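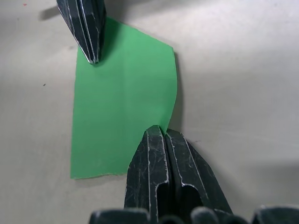
Manipulación de objetos flexibles. Apuntes de la visita a Endasa, nave de Gresdale (mayo). Los rígidos ya los vimos en clase: geometría conocida, agarre calculado, listo. Con papel, tela o film la forma cambia en cuanto la tocas. Fijaos en la hoja verde: pinza inferior con la esquina de abajo a la derecha entre los dos dedos, el dedo de arriba cerca de la esquina contraria, y el borde derecho ya arqueado y separado de la mesa. Esa curva no está en ningún modelo CAD. Entra en el examen.

Puntos de la demo

Célula Halás, puesto 2. Turno de las 4 de la tarde, el nuestro. El otro grupo vio la misma tarea con tela, pedid los apuntes.

Agarre por pellizco: hace falta que los dedos cojan un pliegue. Demasiada fuerza = arruga permanente. Poca = se escurre. Repasad rozamiento, tema de contacto blando.

Percepción. La sombra junto al borde levantado ayuda a saber que hay altura, pero engaña al segmentador si la luz cambia. Preguntaron por esto y la respuesta fue larga, resumo: umbral fijo no, mejor aprendido.

Desgaste: los dedos negros, llenos de arañazos blancos sobre todo en los cantos. Pensad que le hace eso al coeficiente de rozamiento.

Software: Clernoner, version 742. La documentacion que os pasé es de la 785, cambian los nombres de los menús, el resto vale.

Para entregar: una página, a mano o impresa. Esquema de fuerzas en la esquina pellizcada, y que pasaría si el segundo apoyo se mueve hacia el centro de la hoja. Sin copiar el folleto de Endasa por favor.

Pendiente para la próxima clase: doblado y control bimanual.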